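Ticket 2771 -- Payout stuck at "pending" after wallet change
Opened by: Judit Borbély
Handled by: Kinga Szabó, Treloar pool support
Status: Waiting on member

Monday, November 28, 2022

Hi Judit, and thank you so much for writing in with all the screenshots and the full miner log, it made my morning a good deal easier! I read through everything twice, and I can see your two Alamex rigs in Brurkville are hashing normally and their shares are being accepted, so please don't unplug anything or reinstall the firmware. The trouble is on the payout side. You changed your wallet address on the account page, and our system puts a hold on payouts for 3 days whenever that happens (it's there in case somebody else gets into your account).

The hold should have cleared by itself and it didn't, so I asked Viktória Antal in our payments group to take a look. She found that the new address was saved with a blank space at the end -- an easy thing to pick up when you copy and paste -- and the payout job has been skipping it ever since.

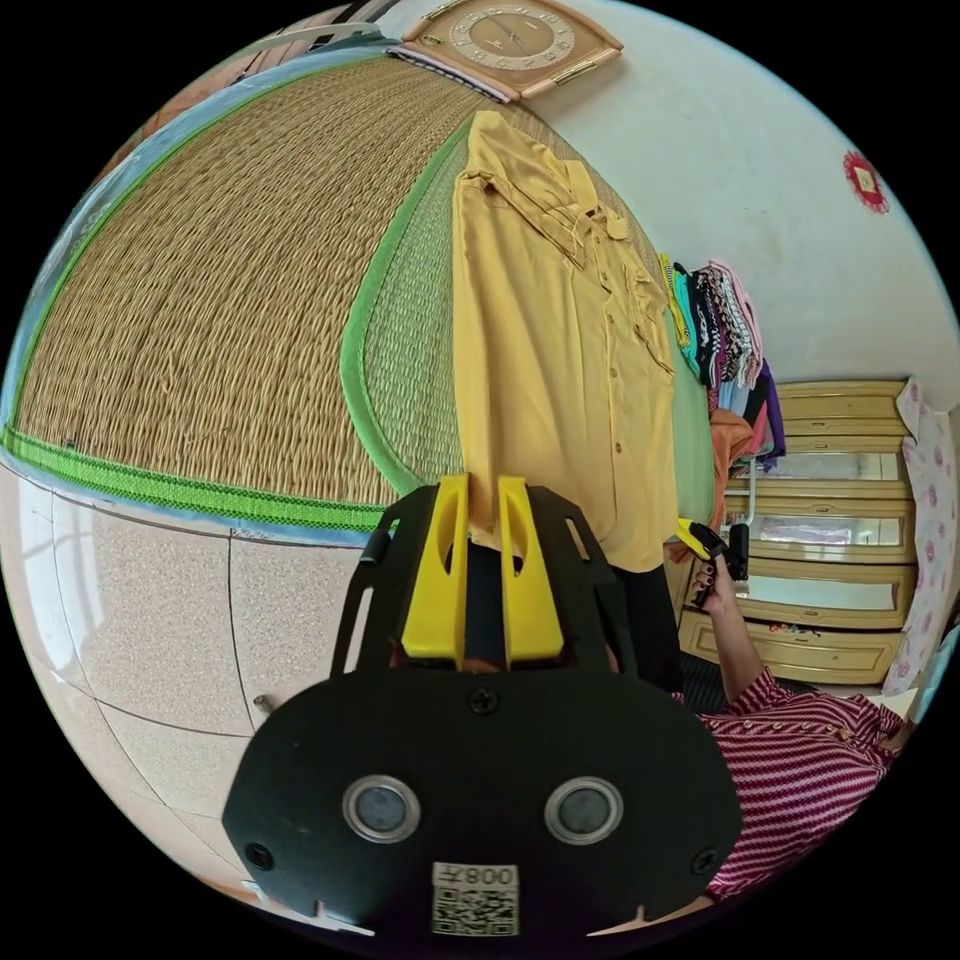
Will I lose the coins I mined while the payout was on hold?

Everything you earned is still in your pool balance, and it goes out with the next payout once the address is fixed.

So, when you have a minute, please open the account page, clear the wallet box completely, paste the address in again and check that the cursor sits right up against the last character before you save. Then confirm the change from the email we send you. I've asked Viktória to waive the second hold, so you won't have to wait all over again.

One more small thing I noticed in your log: the second rig is still pointing at the old Istoton server. It works for now, but do switch it over when you get the chance.

Warmly,
Kinga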